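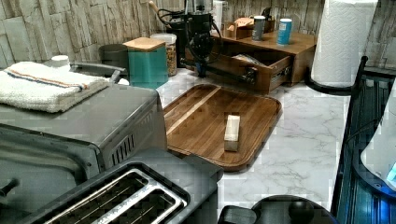

1 min read

Call for participants: open day, kitchen bench trials

Utmont is seeking 30 adults to take part in an open day at its Grillbridge test kitchen on May 17, 2026. Participants will watch a robot arm work at a household counter, then give it spoken requests and rate the results.

The counter is set up as a home would be, with a toaster oven, a pop-up toaster, canisters, a wooden board and a drawer organizer. Items are moved between sessions. Each session runs 90 minutes – 30 for the demonstration, the remainder for requests and a written questionnaire.

No technical background is needed. You must be 18 or over, able to stand for short periods and comfortable speaking English. Closed shoes are required. Staff operate the stop button at all times; participants stay behind the marked line while the arm is powered.

Answers are stored without names. Sessions are recorded on video, and a consent form is signed on arrival. Travel within the city is reimbursed on presentation of a receipt.

To apply, write to Halima Lukumay, trials coordinator, stating your age and whether you cook at home.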